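4.3 Moving your message history to a new phone

Ziltness keeps your chats on the phone and not on our servers. When you change phones you need to make a backup on the old one and restore it on the new one. Allow at least 50 minutes if you have a lot of voice messages.

Before you start

Both phones must run the same version of Ziltness. Open Settings, then About, and compare the two numbers. Charge both phones or leave them plugged in.

Making the backup

1. On the old phone, open Settings and tap Chats.

2. Tap Back up now. Choose whether to include video. Voice messages and photos are always included.

3. Type a passphrase of at least 12 characters and type it again when asked.

4. Wait for the green tick. You can use other apps, but do not lock the screen.

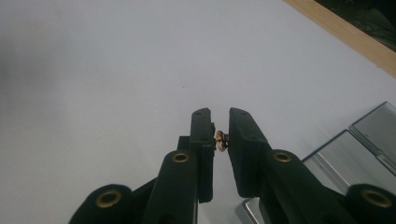 Close view of two gripper fingers over a pale tabletop.

Caution: We cannot recover a lost passphrase. Write it down and keep it away from the phone.

Note: A backup file larger than 700 MB is split into parts. All the parts must be in the same folder when you restore. Do not rename them.

5. Copy the file, or all the parts, to a computer or memory card. Sending the file to yourself in a chat will not work.

Restoring on the new phone

6. Install Ziltness on the new phone and enter your number. The code arrives by text message and is valid for one use.

7. When asked "Do you have a backup?", tap Yes. If you tap Skip by mistake, remove the app and install it again.

8. Select the file. With a split backup, select the first part only.

9. Enter the passphrase and tap Restore.

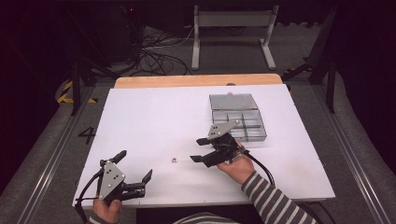

Annatjie Du Plessis wrote to us that her restore stopped at message 1,664 of 2,111 and stayed there until she freed some storage on the new phone. After that she tapped Resume and the rest came through, though two group chats were in the wrong order until the next restart.

If the counter stops for more than ten minutes, check the free storage first. You need twice the size of the backup. Tap Resume, not Start again, or the messages already restored will appear twice.

After the restore

10. Open a few chats and play one old voice message.

11. Set up your notification sounds again. These are not part of the backup. Muted groups stay muted.
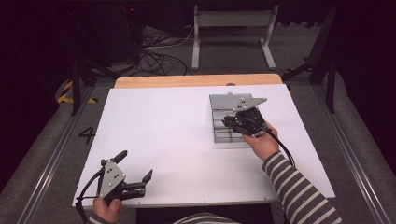 Two hand-held grippers over a white board.

12. If you use Ziltness on a computer, link it again under Settings, Linked devices. Old links end as soon as the new phone is registered.

Disappearing messages keep their timers. Any that ran out while the file was being copied will not be shown.

Caution: Do not erase the old phone until step 10 is done.
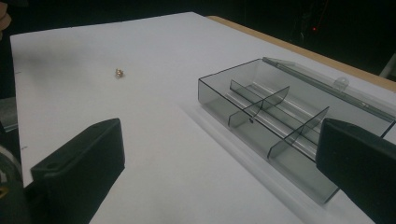 Small brass-coloured object on a white surface.

Backups made before the October update use the older format and take longer to open. The file itself is not changed.

For scheduled backups see section 4.4.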